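Tea Service Attendants (casual) and Tasting Participants – Flindell Tea Room

Posted Mar 27, 2020

Flindell is a small tea business with a tasting room and a mail-order counter. We blend and pack loose-leaf tea under the Baslow and Lodhi labels and sell teaware under our own name. We are looking for two casual attendants and, separately, for members of the public to take part in a paid tasting program. Both are described on this page. Please read the part that applies to you before you get in touch.

About the attendant role

Attendants set up and serve tea at the tasting tables, wash and put away the ware, and help at the packing bench when the room is quiet. Most shifts are five hours. You will be on your feet for nearly all of that time.

The work includes:
Boiling water and keeping the kettles filled
Weighing leaf and timing each steep
Pouring for up to six guests at a table
Rinsing cups between teas and drying them by hand
Wiping down tables and sweeping at close
Recording each tea served in the room book
Packing and labelling mail orders

You don't need to have worked with tea before. Café or restaurant experience is useful, as is any job where you handled breakables. We will train you over your first four shifts, which are paid at the full rate. You do need to be able to lift a 15 kg carton and pour steadily with a full kettle in either hand.

We keep the tables plain. There are no cloths, flowers or menus on them during a tasting, only the ware in use. A guest should be able to look at the colour of what is in the cup without anything else getting in the way, although for some teas we use dark cups and ask people to go by smell and taste alone.
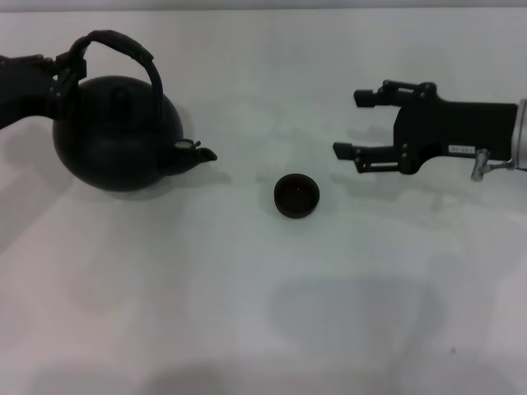
Pouring takes up most of the training. The cups are small and it is easy to overfill them, and a short spout needs a slower tilt than most people are used to. We ask attendants to practise with cold water until they can fill a row of cups to the same level. Dark ware also shows water marks, so drying matters more than you might expect. Ware with chips or loose handles goes on the repair shelf and is not to be used for service.

Uniform is a plain dark shirt and closed shoes. We supply the apron. No perfume or scented hand cream on shift, please, as it carries across the table.

About the tasting program

We need 57 participants for a series of seated tastings starting in April. The tastings will help us settle the next Lodhi range and decide which kettle and cup sets to stock alongside it. Each session takes 90 minutes, and each participant attends two.

You will taste eight teas in a session, served in small cups, and fill in a short form after each one. In the second session you will also be asked to pour for yourself from several kettles and tell us how they feel to hold – the weight, the handle, how well the spout behaves. There are no right answers and you will not be asked to name any of the teas.

You can take part if you are 18 or over, drink tea at least once a week, and have no allergy to flowers or dried fruit. People who work in the tea or coffee trade can't take part this time. Tell us beforehand if you are sensitive to caffeine, as only two of the eight teas are caffeine-free.

Participants receive a $210 payment after the second session. We can't pay for one session only.

Please note that start dates for both the job and the tastings may move, depending on public health advice. We will write to everyone who has applied if that happens, and we will seat people well apart when sessions go ahead.

How to apply

For the attendant role, send a résumé and a few lines on when you can work. Quote reference 718. For the tasting program, ask for the participant form and quote reference 300. Forms can be sent by email or picked up from the Flindell counter on Illero Street, where you can also leave a completed one. We will reply to every application.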